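Edden refill shop to stay open through the winter, with evening hours and a bigger back room

The refill shop on the lower end of Tatudberg Street, which opened in the spring as a trial and was supposed to pack up its scoops and funnels when the cold weather came, is staying put. The landlord has agreed to a longer lease, the shop has taken over the back room that used to belong to the shoe repair place, and from November the doors will stay open until 8 p.m. two evenings a week, so that people who work over in Kemeys can get there before closing for once.

If you have walked past and wondered what goes on in there, the idea is an old one, and plenty of people in Edden will remember their grandparents shopping in much the same way. You bring your own container, it gets weighed at the counter before anything goes into it, you fill it with as much or as little as you like, and you pay for what you took. Flour, oats, rice, lentils and dried beans are along the left wall. Oils and vinegars are at the back, next to the sink, and so are dish soap and laundry liquid, though well apart from the food (a question that comes up a great deal, we were told). Coffee arrived in the summer and has turned into the best seller by a long way.

The trial began with a sign-up list of 62 households, which was the number the shop needed before the landlord would talk about a lease at all. The list stopped being kept some time ago, when it became plain that people were coming in whether they had signed anything or not. On a Tatudberg Street that had lost its bakery and its hardware store, it has been a real pleasure to see a line at a door again, even if the line is sometimes there only while somebody at the front tries to get the last of the molasses out of the drum.

One thing that has changed since the spring is what people are allowed to bring. In the early weeks the shop asked for glass jars with screw tops and nothing else, and a fair number of customers were turned away a little disappointed with a perfectly good tub in their hands. That rule is gone. Anything that is clean, dry and closes properly will do now, and that goes for plastic tubs, tins, old coffee cans, bottles, cups with lids and the ice cream pails that every kitchen in the county seems to own.

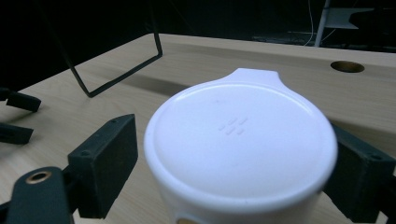 A white container with a snap-on lid. Snap-on lids are fine for dry goods.

The clean and dry part does matter, and the shop would like to be gentle but firm about it. A few drops of water left in the bottom of a jar can spoil a whole batch of flour by the time it has sat in a warm pantry for a week or two, and a jar that smells of pickles will hand that smell on to the oats with great generosity. If you have washed something in a hurry that morning, leave it upside down on the rack and bring a different one. There is also a shelf of donated jars by the door, free to take, and it has been full since August, so please do help yourself before adding to it.

Labels are the other small matter. Staff will write the weight of the empty container on a piece of tape and stick it to the base, and if you leave the tape where it is you can go straight to the bins on your next visit without stopping at the scale. Dish soap liquid and cooking oil can look remarkably alike once they are home and standing side by side under somebody's kitchen window, so the shop now asks that every liquid be labeled before it leaves the building. Pens and tape are on a string by the sink. You may write whatever you like as long as it is true.

Prices are always going to be the sticking point with a place like this, and we spent a good part of an afternoon comparing them with the supermarket out on the Kemeys road. Oats and rice came out cheaper in Edden. Coffee was more or less level. Olive oil was dearer at the refill shop, noticeably so, and the dried fruit was dearer still. The spices were where we were most surprised, as a spoonful of cumin bought by weight costs next to nothing, and those of us who have thrown out a whole gray jar of it at moving time will see the sense in buying a spoonful. The shop says it does not expect anyone to do all their shopping there, and would be quite happy to be the place you stop for a few things on the way home.
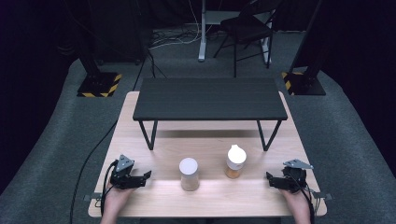 Older customers ought to have been asked about the opening hours first, a reader from the top of the hill told us by phone, adding that evening opening is all very well for commuters but does nothing for people who depend on the midday bus and then find the counter shut for lunch. She would trade both late evenings for a single lunch hour, she said, and she has neighbors who would say the same.

We passed that along, and the answer was an encouraging one. Lunchtime closing came about only when there was a single person behind the counter, and with a second pair of hands starting in November it should be possible to stay open straight through the middle of the day. The shop would not promise it for the first week, when the back room will still be getting its paint, but it did say that the bus timetable is now pinned up beside the till, and that it had been a little embarrassed to learn that the midday bus from the hill pulls in just as the sign on the door was being turned over.

Deliveries to the hill are also being looked at. A bicycle with a good-sized box on the front has been offered on loan, and if the brakes pass inspection it may begin making a round before the snow. You would leave your empty containers out with a note, and they would come back full, with the bill tucked under the lid. It is a lovely thought, and anyone who has ever pushed a loaded bicycle up past the water tower will wish the rider strong legs.

The back room itself is going to be the biggest change. It has had new wiring and a proper floor, and the wall between it and the shop has been opened up so that daylight reaches the sink for the first time in years. Part of the space will hold stock, which until now has been stacked in the passage where everyone had to edge around it sideways. The remainder is meant for sitting and for small classes. Six are planned between November and the end of February, beginning with bread, then going on to soap, beeswax wraps, sourdough crackers, mending and, to finish, starting seeds indoors. Places are free, although there will be a jar out for the cost of ingredients.

Flour for the bread class is coming from the Onivov mill, which has been supplying the shop since the start and has now put on a second delivery to keep up. The mill grinds to order, so the whole wheat does not keep as long as the kind you may be used to, and it does best in the refrigerator or somewhere properly cool. Regulars who have been baking with it all summer speak of it very highly, and two of them have already asked whether rye could be next. Rye is on its way, we hear, along with a coarser cornmeal.

Furniture is still wanted. The shop is hoping for sturdy tables that will stand up to kneading, and would be glad of benches, stools and a decent lamp. Nothing has to match. Wooden tops are preferred for the bread class, and a scratch or a stain is no trouble whatever, as everything will be sanded and oiled before it goes into use. If you have something in the garage that fits the bill and no way of moving it, leave word at the counter and a van will be found.

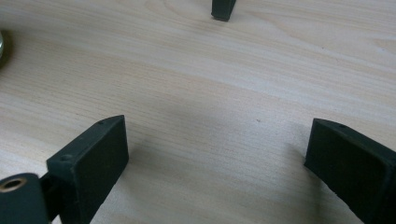 Light-colored wood with a fine, wavy grain. Wooden tables for the back room can be dropped off at the side door.

There will be a small open house when the painting is finished, with coffee, something warm from the oven and a chance to look around the new room before the classes begin. The date will go up in the window as soon as the painters have settled on one themselves. Until then the shop keeps its usual daytime hours, the side door on the alley is open for furniture every morning until 11 a.m., and the class sign-up sheet is hanging on the end of the coffee shelf, with a good many names on the bread page already.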